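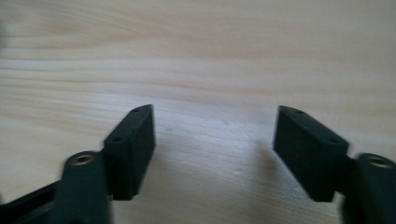

Desta Teshome wrote in after the last release to ask why the village of Gelley appears twice in the place list, once with a river and once without. The two entries come from different parish books. We have kept both and linked them in the column same_as, so a search for either will find the other.

Trernlow Field Names

A list of field names from the Trernlow valley, typed up from old maps, rent books and parish papers. It holds 1717 names from 41 sources. Each row is one name as written in one source, so a field that kept its name for a long time may have several rows.

Files

fields.csv – the main list, one name per row
places.csv – villages and farms, with spellings
sources.csv – title, type and condition of each source
notes.txt – longer remarks on hard readings

Columns in fields.csv

id – a number that stays the same between releases
name_written – the name exactly as it stands in the source, odd capitals and all
name_plain – a modern spelling, for searching
place_id – matches places.csv
use – arable, meadow, pasture, wood or blank
source_id – matches sources.csv
sure – yes, no or part

Blank means the source doesn't say. Please don't read a blank in the use column as waste ground. Waste is written out where a clerk wrote it.

How the names were read

Each page was typed by one person and checked by another. Where the two could not agree, both readings are in notes.txt and the row is marked "no" or "part". There are 343 such rows. Most come from the Horobets rent books, which were kept in a small, cramped hand and have water stains along the lower half of many pages.

Long s has been typed as s. Shortened words are left short in name_written and filled out in name_plain, so "Gt Med" becomes "Great Meadow". Hagos Gudeta drew up the rules for this and they are given in full at the top of notes.txt.

Known problems

The east side of the valley is thin. Only 27 names come from beyond the mill, all from a single map.
Acres are not included. The sources use at least two local measures and we have not worked out how they compare.
"Futus Piece" and "Futus Close" may be the same field. They are separate rows for now.
Some spreadsheet programs turn names such as "March 4 Acre" into dates. Import the name columns as text.

Changes in this release

Added the same_as column to places.csv
Split the use "meadow or pasture" back into what the source says
Removed rows typed twice from the tithe map

Use

Free to use and copy with credit to the Trernlow Field Names list. Corrections are welcome – give the id and the source page if you have it. The next release is planned for May.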